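4.2 Re-planning near shiny things

We gave Cestar, our planner, 147 dish-loading trials, and I'll admit I expected the grasping to be the weak spot. It wasn't – depth noise was.
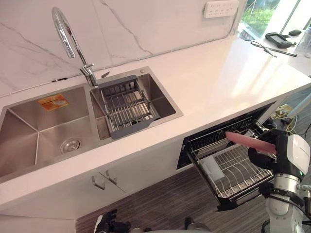
Figure 2. Plate held above the open lower rack.

Cestar re-plans the wrist path whenever the depth map changes by more than 8 mm. Around bare metal that happens a lot: the chrome faucet and the steel basins both throw reflections, so Osaze Obi added a mask that freezes those regions for 4 cycles.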